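Thirty Years of Looking Down: A Talk With the Owner of Clotach Floor Care
Posted 6/4/19

The owner of Clotach Floor Care does not have a desk at the shop. She has a counter, and most of it is taken up by carpet samples and a coffee maker. She has cleaned floors for 30 years, first for a hotel and then on her own, and she still goes out on jobs when the crew is short. We talked at the counter on a slow morning before she left for the Solora building on Chang Street, where Clotach has the contract for the upstairs workrooms.

I asked what people get wrong about carpet in a work space. She said they wait too long.

"They call when it looks bad," she said. "By the time it looks bad, the dirt has been down in there for months. It's grit, mostly. Every time you walk on it, it cuts at the yarn a little. You can wash the grit out but you can't put the yarn back."

Her answer is plain vacuuming, and more of it than most offices want to pay for. She likes a slow pass in one direction and a second pass across it. She would sooner have a crew vacuum the doorways and the main path every day and leave the corners for once a week than have them rush over the whole floor each night.

The largest of the Solora workrooms is 700 square feet. Clotach took it over last October from another company, and she was not happy with how the floor had been kept. There was old soap in it. She could tell from the way the path by the door got dirty again within days of a cleaning.

"Soap is sticky. If you leave it in there, it grabs everything off people's shoes. The first thing we did was rinse. No cleaner at all, just warm water and the extractor, until what came up stopped foaming."

That took 2 visits. After that the crew went back to a regular schedule, with the work starting at 6 in the evening so the floor has the night to dry. She asks the tenants to pick up cords and boxes before the crew gets there. Some do and some don't.

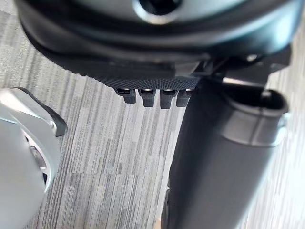 Color is what customers bring up first, and she has opinions about it. Very light carpet shows each spill, and very dark carpet shows lint and paper dust, so for a workroom she tells people to stay in the middle. A gray carpet with a pattern in it, like the one at Solora, is what she recommends most often. "The pattern breaks up what you see," she said. "A small stain on a plain carpet is all you look at. On that one you could walk over it for a week. It's good for the customer. It's harder for me, I have to get down and look." Her crew carries a flashlight and holds it low to the floor, which shows matted spots that the ceiling lights don't.

I asked about spills. She said to blot with a white towel, and to keep blotting with a dry part of it until nothing more comes up. She does not like colored towels or printed napkins near a wet carpet. Rubbing makes the yarn fuzzy, and the fuzzy place will still be there after the stain has gone.

For coffee she uses cool water first. If that does not do it, she uses Prorkero, a spotter she buys by the case, and then rinses it out. She tests it in a closet or behind a door before using it on a carpet she doesn't know. Ink she leaves to the one man on her crew who is good at it.

"People want to pour something on it," she said. "They go under the sink and get whatever's there. I've seen dish soap, I've seen window cleaner, I've seen somebody use bleach. Then they call me, and I have to ask what they put on it, and they don't want to say."

Furniture is the other trouble. Chair wheels wear a carpet faster than feet do, and heavy tables leave dents. For the dents she lays down a damp cloth, holds a steam iron above it – not touching – and works the pile up with her fingers. It doesn't work on every carpet. Where a table has stood in one spot for years she usually tells the customer to leave it there.

She does not sell carpet, although she gets asked to. The samples on the counter are for learning. When a new person starts, she spills coffee on one and lets them try to get it out, and then she cuts it open to show them how far down the coffee went.

I asked if she looks at the floor when she goes somewhere on her own time. She said she does, at restaurants and at the dentist, and that the dentist's carpet could use a rinse. She hasn't told him.

Her driver had the van running out back by then. She picked up a box of white towels from under the counter and asked me to pull the door shut on my way out.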